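Looking for people to come break our grippers (paid, part time, starting in September)

Posted 21 May 2023

Hi! I run the small end-effector testing group at Tundodgate, and I'm looking for people to spend some afternoons with us driving robot arms, swapping grippers, and telling us which ones make you want to throw the controller across the room. You don't need a robotics degree. You do need patience, decent hands, and opinions.

I'll try to put everything in one place, because last time I kept it short and then spent a week answering the same questions by email.

What we're doing

We compare grippers. There are two families on the bench right now. One is the Borkska, which is a stiff parallel gripper with interchangeable fingers, and the other is the Plisteo, which is softer, slower and a lot more forgiving when you come in crooked. Each of them goes on the same arm, and each gets driven with two different controllers: a handheld one you move through the air, and a smaller copy of the arm that you pose with your hands while the big one follows. So that's four setups, and every participant tries all four. The order is shuffled so we don't end up measuring how tired you were when you got to the last one.

The tasks are all about working inside things. Open boxes with stuff in the way, brackets, cables, corners you can't quite get to. We picked desktop computers as the main target, and I'm very happy with that choice, because a PC case has pretty much everything that makes a gripper miserable. You've got thin latches that need a light push, connectors that have to be pulled straight, cables that flop wherever they like, and sheet metal on all sides waiting for you to bump into it.

You'll mostly be working from the wrist camera. We have an overhead view too, and in half of the sessions you get both, but the wrist view is the one I care about. It's close, it moves when you move, and the fingers are always sitting in part of it. People either love that or get a little seasick. (If you know you get motion sick from first-person games, please mention it when you write. It doesn't rule you out, and we can plan shorter blocks.)

The parts you'll be asked to deal with are things like memory latches, SATA plugs, the big power connector on the board, and drive latches on the cage. Some you only have to touch with a fingertip and hold. Others you have to grab, pull and set down on a tray. There's one task where all you do is push a bundle of cables out of the way and keep it there while you reach past it with the tip of one finger, and it is by far the most hated thing in the whole study. I'm keeping it in.
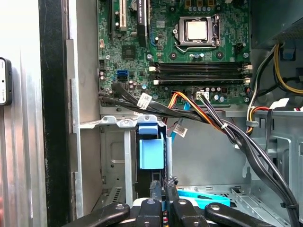 Reading the draft of this ad, Kwok objected that I was making it sound as if the grippers were the hard part, when in every pilot run the trouble started with depth, with people closing the jaws early on a cable they thought was right in front of them. Put that in, was the request, or you'll only hear from folks who like gadgets and you won't hear from the ones who are good at judging distance.

Fair enough, so it's in! If you're someone who can back a trailer up, thread a needle, fix a watch, or play the claw machine without losing all your quarters, I would love to hear from you. Depth through a single camera is a real skill and we don't have a good way of teaching it yet. That's part of what we want to learn, too. Some of our pilot people figured out tricks on their own, like touching a known piece of metal first and working back from there, or rolling the wrist a bit to see how things shift against each other. If you come up with something, tell us and we'll write it down.

What a session looks like

You come in, we get you set up in the chair, and you have a practice block with an open case and no scoring at all. Poke around. Bump things. The arm has force limits and it will stop before anything serious happens, and the computers are old ones that don't have to work again. After that you do a scored block with one gripper and one controller, take a break, and do a second block with the same setup. Then there's a form to fill out and a short chat with me. Please be blunt in the chat. "It felt mushy" is a perfectly good answer and I'll ask you where and when.

A block is 30 minutes. There are 13 tasks on the full list, but you won't get to all of them in one block and you aren't supposed to. Go at whatever speed lets you do it well. We log time, but we also log dropped parts, hard contacts, and how often you have to let go and try again, and I look at those first.

We swap the grippers between visits, so each visit is one setup. That means four visits for the main study. If you can only come for one or two, I'd still like you on the backup list, but the full-study spots go to people who can do all four.

Who I'm looking for

We have 22 spots. I want a real mix:

People who have never touched a robot arm. Truly never. You are the hardest ones to find, and you're the ones who notice that a button is in a silly place.

People who have built or repaired computers. You already know which way a latch goes, and I want to see whether that helps when your hands are replaced by two stiff black fingers.

People who have driven arms before, on any system. You'll have habits, and some of them will fight with our controllers. Great, come anyway.

Left-handed people! The handheld controller is supposed to work for both hands and I have my doubts.

You need to be 18 or older, able to sit for a block at a time, and okay with us recording the arm, the camera views and the controller movements. We don't film your face. Glasses are fine. If you use a wheelchair, the station works for that, and the desk height can be changed. If there's anything else you need to make it comfortable, ask me.

Please don't apply if you work for a company that makes grippers. I know that's a pain, but we're publishing the comparison and it has to be clean.

Pay and practical stuff

You get paid by the visit, the same amount whether you finish every task or drop every part on the floor. Parking is covered. There's coffee, and the coffee is better than it used to be. You'll get the exact rate in writing before you agree to anything, along with a consent form that I have tried hard to make readable. You can stop at any time, including in the middle of a block, and you still get paid for that visit.

Visits start in September and run on weekday afternoons, plus a few early evenings for people with day jobs. Tell me which you'd prefer. I can usually make evenings work if you let me know early.

There is also one longer job

Separate from the study, I have one part-time bench position open. Whoever takes it will set up the cases between sessions, swap and calibrate the grippers, check that the wrist camera hasn't shifted on its mount, and label recordings. Over the whole project we're planning on 3000 recorded attempts, and every one of them needs a person to look at it and mark where the grasp started, where it ended, and what went wrong if something did. I won't pretend that part is thrilling. The bench part is fun, though, and you'd get a say in how we design the next set of fingers — we print them in-house, and the current ones have gone through more versions than I want to admit.

For the bench job, I'd like you to be comfortable with small tools, careful about putting things back the same way each time, and able to read a simple script and change a number in it without panic. Writing code from scratch is a bonus. If you've ever kept a lab notebook, or a really fussy notebook about anything at all (sourdough, bike repairs, tropical fish), bring it along when we meet. I mean it, I want to see it.

How to apply

Use the contact form on the Tundodgate page and put "gripper study" or "bench job" in the subject line. For the study, just tell me which of the groups above you fit, whether you're left- or right-handed, and what times of day work. A few sentences is plenty. For the bench job, send me a resume and one paragraph on something you took apart and what you learned from it. It doesn't have to have gone back together.

I read every message myself, so it may take me a week to get back to you. If you haven't heard anything by then, send it again — our form eats one now and then. And if you know somebody who'd be good at this but would never answer an ad, please forward it to them!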